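The Sastero portable ventilator, after a winter of living with it

My father came home from the chest ward at Nindbridge in the autumn with a Sastero on a trolley, and I promised several people on the carers' list that I would write something about it once we had got used to it. It has taken me rather longer than I meant, as these things do, but I hope it's still of use to anyone being offered one.

It is a bedside breathing machine, the sort used with a mask overnight, and it weighs a good deal less than the old Simiyu we had on loan before. I can carry it upstairs with one hand and the tubing over my shoulder. The battery gives us some 14 hours on Dad's settings, and we found that out during the long power cut in Urnton, when I sat up with a torch and a flask watching the little bar go down – a night I would not care to repeat!

The screen is clear and the buttons are big enough for stiff fingers. The low-battery alarm is loud without being frightening, though the mask-leak alarm is another matter and had me out of bed 15 times in the first week. Our nurse showed me how to put a longer delay on it, and we have slept much better.
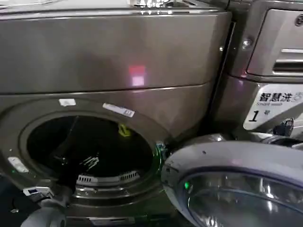

Wekesa Tanui wrote to me after I put my first notes on the list, saying that his mother's Sastero had been quiet as anything until the filter clogged, and that he wished the warning for it came up on the main screen and not three menus down. I have to agree with him there. I now change ours on the first of the month and write it on the calendar.

Spare filters are my one real grumble. A box costs £39, and the last one took so long to arrive that I rang the supplier twice. Order early, is my advice, and keep a box in hand.

Would I have it again? Yes, gladly. Dad is brighter in the mornings than he has been for a long while, and he has started doing the crossword before breakfast. We have a check-up in June and I'll add a line or two after that.

Recent reviews
Bedside oxygen concentrators for small rooms
Masks for people who sleep on their side
A second look at the Simiyu 591
Pulse oximeters for cold hands

Contact us | Copyright Urnton Carers' Pages | Back to top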